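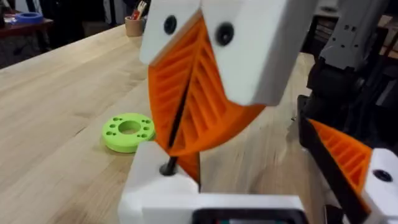
Can a robot do the household chores yet?

A few of them, slowly, with a person standing close by – and the ones it can do probably aren't the ones you hate most.

I spent a morning in March at Arnell, the small workshop in Mollel that has been teaching pairs of robot arms to do fiddly jobs on a bench, and I came away more impressed and less worried about my own job than I expected. I'd gone in thinking about laundry. Everybody does, says Ľubica Sokol, who runs the place. "People ring up and ask when it can fold a fitted sheet," she told me. "I can't fold a fitted sheet."

What they work on instead is putting things together and taking them apart. Rods into holes, rings onto posts, lids onto jars, that sort of thing. It sounds like a toddler's toy box (I said so, and was forgiven), but there's a good argument for it. A huge amount of what we do around the house is really one part going into another part. Think of a plug and a socket, a key in a lock, the filter basket in the dishwasher, or that little peg that holds up a bookshelf. Get a machine to do that reliably and you've got a fair chunk of the boring stuff covered, and a lot of shop-floor work too.

The fingers were my favourite bit. They're bright orange and bendy, with slanted ribs running through them, and they give when they press on something so that they wrap around it a little. Ľubica let me squeeze a spare one and it folded around my thumb like it was trying to be friendly! The idea is that soft fingers forgive a bit of bad aim. With a stiff metal claw you have to be spot on every time, and kitchens are not spot-on places.

So how good is it? On the job they'd been practising that week, getting a thin rod seated in a small round hole, Ľubica's log had 130 tries, with 25 of them marked as misses. I thought that was terrific. She made a face. If your dishwasher failed that often you'd send it back, she said, and fair enough. She also pointed out that all of those tries were on the same bench with the same parts, and that moving things to a different table can knock the numbers about badly.

Then there's speed. I had a go at the same job by hand and was done before I'd finished asking what to do. The arms took 9 minutes to get through a short run of it while I drank a cup of tea, and I'm told that was a good run. You do find yourself leaning in and willing it on, the way you do with a learner driver backing into a parking spot.

The workshop isn't alone in trying. Umex, the packaging firm across the road, has two arms on trial in its packing room, and I popped over to ask how that was going. The floor manager was pretty cheerful about it. They're fine with boxes that arrive the same way every time, he said, and hopeless with anything floppy. Bags are a nightmare. He's kept all his staff and reckons he'll be keeping them for a good while yet, though he'd happily hand over the late shift's box folding tomorrow if he could.

Floppy is the word I heard most all day, come to think of it. Tea towels, bin liners, charger cords, socks. A hard little part stays the shape you left it, so the machine knows roughly what it's grabbing. A sock is a new shape every time you drop it. Wet things, greasy things and see-through things are also on Ľubica's list of headaches, which is a bit of a blow for anyone hoping to get out of the washing-up.

The next step for the Arnell crew is a project they're calling Flutasik, which will try the same skills in a proper kitchen – drawers, cupboards, jars with labels half peeled off, the lot. They're after households in Mollel willing to lend theirs for a morning. I've put my name down, and I've been told not to tidy up first, so at least one chore is already sorted. If you'd like to join in, drop by the workshop and ask for Ľubica. Mornings are best.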